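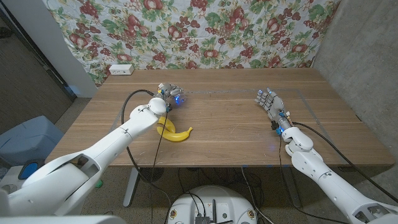

Figure 2. The two-arm station at the Plistalden site, with one hand over a banana and the other held clear.

3.1 Marking out the work area

Most of the rules we ended up with at Plistalden began as small habits, and it took us a good long while to write them down in a form that another lab could follow. The first one concerns the table. Before any session the operator checks that the thin lines marking the work area are all still stuck down, and that every object the task calls for lies inside them. We had read the Etell guideline on shared tabletops as asking for a raised border, and we did try one, but our operators kept catching the fingers on it and were glad to see it go. Flat marks served us just as well, provided that they were checked each time and replaced as soon as a corner lifted.

Cables deserve the same patience. Of the 779 sessions we reviewed for this paper, the ones stopped early by the operator were very often stopped over a cable, and we would gently urge anyone setting up a similar station to settle the cable rule before the grasping rule. Ours asks for enough slack to let the wrist turn fully, and for a slow sweep of both arms at the start of the day - nothing fancy, just a chance to watch where the loops go. 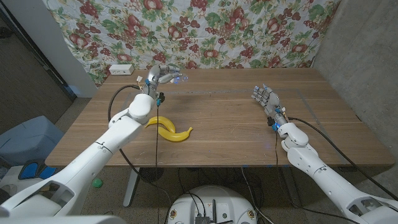 3.2 Holding the idle hand

When only one hand is working, the other has to be somewhere, and we were surprised by how little the written standards we knew had to say on the matter. The Provham draft asks that an idle arm be "at rest" and leaves the reader to decide what that means. Our own rule is that the idle hand stays open, above the table and well away from the object, until the working hand has let go and drawn back. Operators found this easy to remember, and new ones picked it up within around 300 practice grasps.

The same rule covers the hand's posture near the far side of the table, where the backdrop hangs. Fingers may point toward the cloth, but they may not press into it,

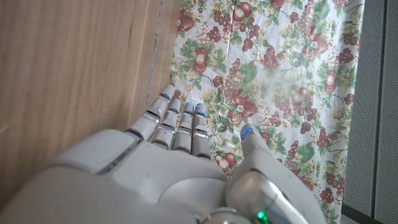
and the operator should pause and back the arm away whenever the view from the wrist leaves any doubt about the distance. We adopted this wording from the Solanki checklist in May, with one change. Their version lets the operator carry on after a light touch, while ours asks for a stop and a short note in the session log. It does slow the work a little, and a few of our operators grumbled at first, but the notes have been a real help in deciding how far back the table should stand.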